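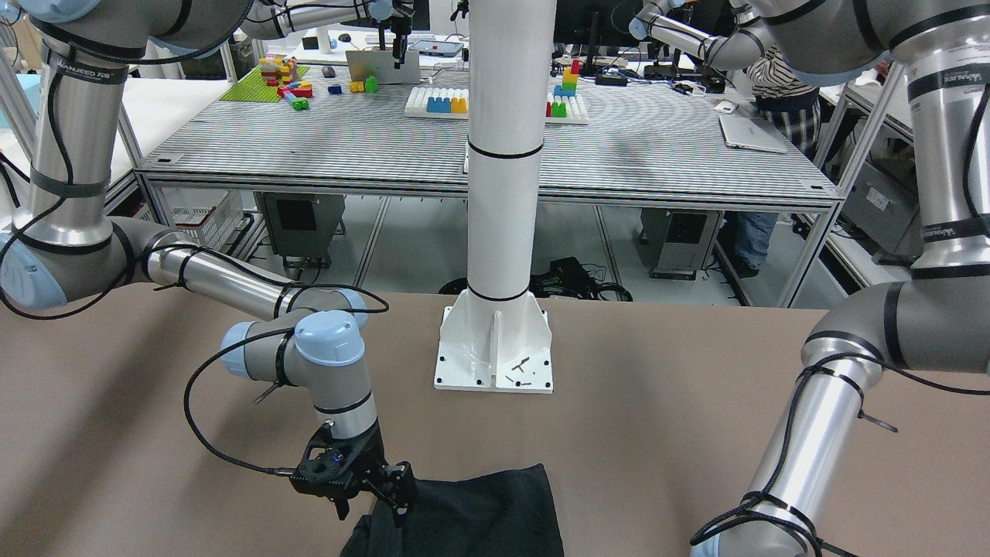

Black cloth on the brown table, still crumpled. Folding thread, part one.

1/ I've been trying to get better at folding dark fabric. Towels and shirts I can do half asleep. A plain black cloth gives me trouble every time.

2/ The problem is seeing the edges. On a white towel you can spot the hem right away. On black, a fold and a hem look the same until you get your face down close to it.

3/ So step one is finding two corners. Don't start folding before you have both. I used to grab whatever end was nearest and ended up with a lopsided triangle.

4/ Step two, flatten from the middle out. If you pull from one side only, the whole thing just slides across the table. A brown tabletop is fine for this. A black one would be a nightmare.

5/ Rohani Wijaya asked me last time if ironing first helps. Yes, but I don't bother for cleaning cloths. I do it for napkins.

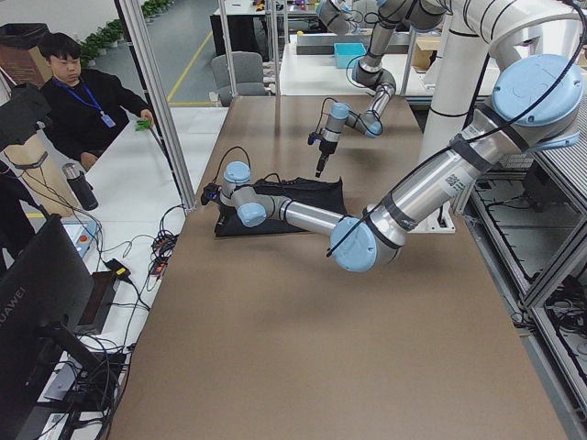 6/ Step three is the half fold. Bring the near edge to the far edge, line up one corner, then the other. Run your hand along the crease once. Going over it again and again drags the top layer out of line.

7/ Then half again the other way. If the cloth is thin, stop there. If it's thick, one more third and it will stand up in a drawer.

8/ Driss Soliman does his in a roll and says it saves room. I tried it in August. They came undone in the basket, so I went back to flat.

9/ For anyone asking about size, my usual ones are 43 cm square, from Hernell. Bigger than that and I need more table than I have at home.

10/ Lint is the other thing with black. Wipe the table first with something damp and let it dry. I skipped that once and had to wash 3 of them over again.

11/ Fitted sheets are next. I have one queen and one twin to practice on, both dark blue. If you have a method that works on deep corners, reply with it and I'll try it this week.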